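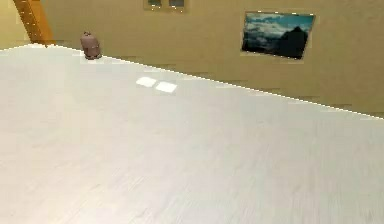
The survey of the Volano line began at post 243 and worked downhill. The contract with Trerine called for a reading at every post, the height of the water in the standpipe written in millimeters, and a second reading after 3 minutes. If the two differed, the surveyor was to wait and take another.

At post 243 they agreed. They agreed at the next post, and at the one below that. By midday the surveyor had filled two pages and eaten half a sandwich standing up.

At post 100 the pipe was dry. The cap was seated and the seal was whole. She lowered the weighted tape until it went slack and wrote down the depth, which was greater than the depth on the drawing. She checked the drawing. It was the Hrnčiar revision, stamped April, and the pipe it showed ended in clay.

She waited the full interval and lowered the tape again. It went down farther.

The form had a column for water level and a column for remarks. She entered a dash in the first. In the second she wrote "bottom not stable" — then struck it out with a single line, as the rules required, initialed it, and wrote "see next visit."

The posts below were ordinary. At post 59 she could see the roofs of Prerkik and the office truck parked by the pump house. She took both readings there, capped the pipe, and wound in the tape. The last length of it came up wet, with salt on it. She wiped it down with a rag and continued to post 58.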